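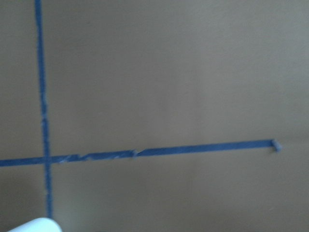

Korkor Baidoo wrote to us that she had her loom completely built, warped and ready to weave before she found out the back beam wouldn't clear the radiator, and could we please put the part about choosing a spot ahead of the part about bolts. We could, and we have. If you own the earlier printing of this guide, the steps in Section 2 are the same as yours but in a different order, so please don't mix the two.

## 2. Finding a home for your Saarela floor loom

*Revised 10/18/18*

A floor loom is a big, friendly piece of furniture, and once it is dressed with a warp you won't want to move it for weeks at a time. Give yourself an unhurried afternoon for this section. You don't need any tools yet apart from a tape measure, a pencil, a roll of painter's tape and, if you have it, some brown paper.

### 2.1 Measuring the floor

1. Measure the width of the space. The Saarela is 1,190 mm wide at the feet, and that number includes the ratchet handle on the right side.
2. Measure the depth. With the back beam folded out it is 1,287 mm from breast beam to back beam. The bench is extra, and so are your knees.
3. Add room behind the loom for you to stand and thread. Most weavers like to get a small stool back there too.
4. Check for baseboards, floor vents and door swings. A door that opens toward the treadles will sooner or later find your ankles.

**Note:** The folded depth printed on the shipping carton is for storage only. Please don't plan the room from it.

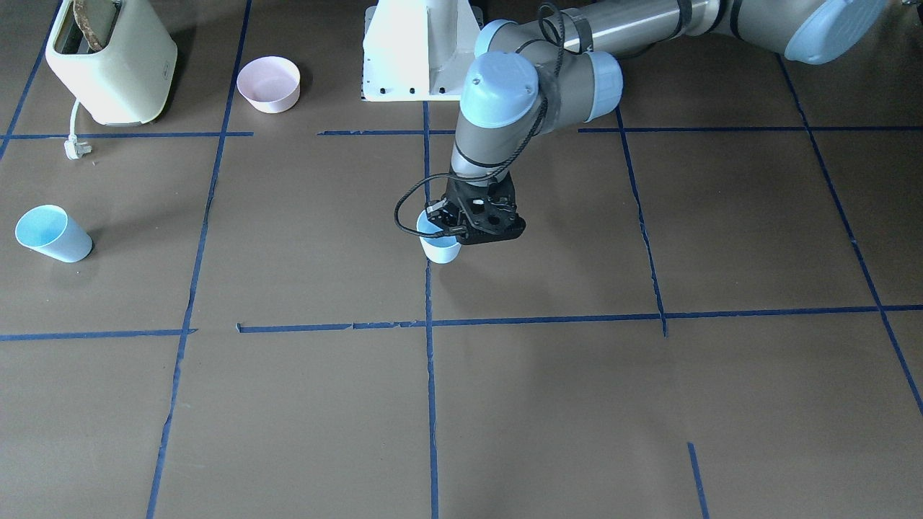 Once you have your numbers, it helps a great deal to see them at full size. Put down tape where the four feet will go and join them up into a rectangle, then lay a second strip where the front edge of the bench will be. Leave it all there overnight if you can. Walk past it on the way to wherever you usually walk. You will learn more about the room that way than from any drawing, and if the tape is in your path every single time, try turning the loom a quarter turn before you give up on the spot.

Painter's tape is kind to most floors, but waxed wood and fresh varnish can be fussy. Try a short piece in a corner first.

### 2.2 Light

Weavers get quite opinionated about light, and we won't try to settle the matter. We do suggest that the window be at your side. A window straight ahead shines up through the warp and makes it hard to tell a skipped thread from a shadow, and a window behind you puts your own head in the way. In the evening, a clip lamp on the castle works nicely.

**Caution:** Keep the loom out of long, strong sun. Natural-fiber heddles turn brittle, and a wool warp left under tension in a hot window can fade along one side only.

### 2.3 Protecting the floor

5. Sweep the area well. Grit under a loom foot will work its way in with every beat.
6. Roll out brown paper over the whole footprint if you are going to oil the frame in place. Overlap the sheets generously and tape the seams flat.
7. Mark the foot positions again on top of the paper, because the first marks are underneath now.

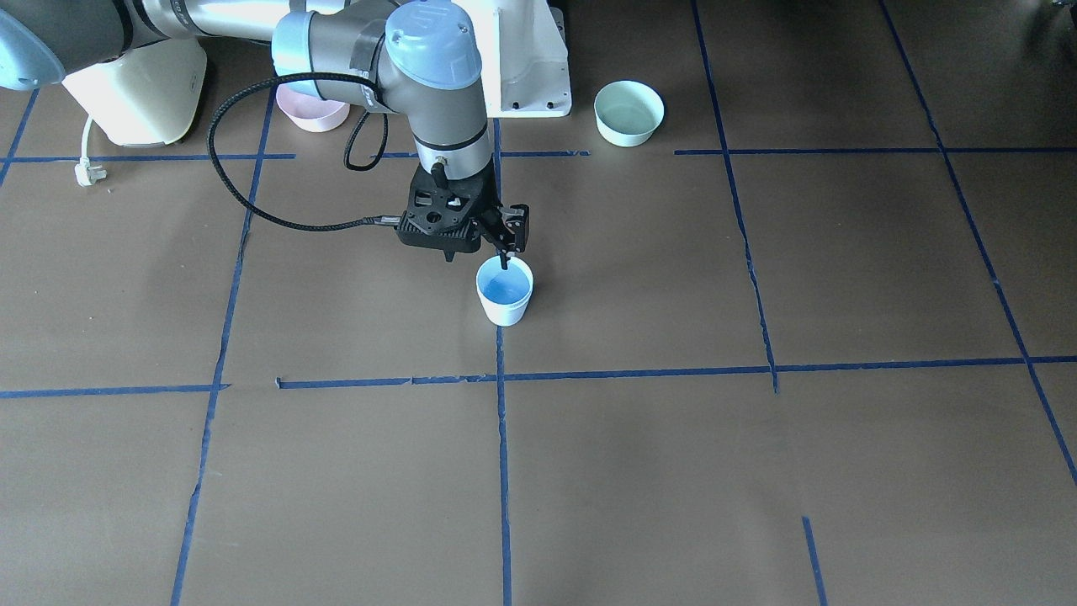
*Figure 3. Brown paper marked off into large rectangles with blue tape.*

The paper comes up again after the oil has cured, so don't use anything stronger than painter's tape. When you lift it, pull low and slow, nearly parallel to the floor.

### 2.4 Unpacking

Your loom arrives in two long cartons and one flat one. Open the flat one first! The instructions for the treadle cords are in there, along with the hardware bag, and people do tend to find them last.

8. Lay the side frames down on the paper with the stamped W (for Wurnen joint) facing up.
9. Set the Distach brake aside in its wrapping. It has a spring inside that is already under load, and it doesn't go on until Section 4.
10. Check the hardware bag against the card. You should have seven long bolts, and that is correct: the eighth position takes a wooden peg.
11. If you ordered the Kiltby bench, leave it boxed for now. It makes a very tempting table for small parts, and then you need to sit down.

**Caution:** The side frames are heavier at the castle end than they look. Have a second person hold that end until the cross rails are in.

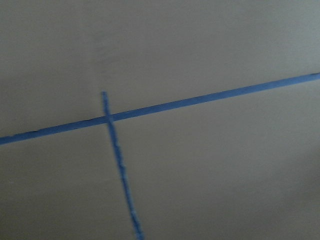
Wood moves with the seasons, and a loom that has spent a while in a cold truck ought to have a day or so in the room before you tighten anything. Leave the cartons open, take the plastic off the beams, and go do something else. If you live somewhere with damp summers, expect the pegs to feel snug in June and a little loose once the heat comes on. Neither one is a fault.

### 2.5 Standing it up

12. With your helper, tip the first side frame upright onto its two marks.
13. Slide the lower rails into their sockets by hand. They should go in with a firm push. If you find yourself reaching for a mallet, stop and check that the rail isn't upside down.
14. Bring the second side frame to meet them, and turn the bolts finger tight only.
15. Measure both diagonals across the floor, foot to foot. When they match, the loom is square, and you can snug the bolts down a little at a time, going from corner to corner.
16. Rock the loom gently. If one foot lifts, slip a bit of cork under it — folded cardboard will do for a day or two, but it packs down.

**Note:** Don't hang the shafts yet, however much you want to. Ayuba Acheampong's drawing of the pulley layout is inside the back cover, and it's well worth a look over a cup of coffee before you start Section 3.

The tape under the feet may stay where it is. Plenty of weavers leave it down for good, so that after vacuuming they can put the loom back just where it was.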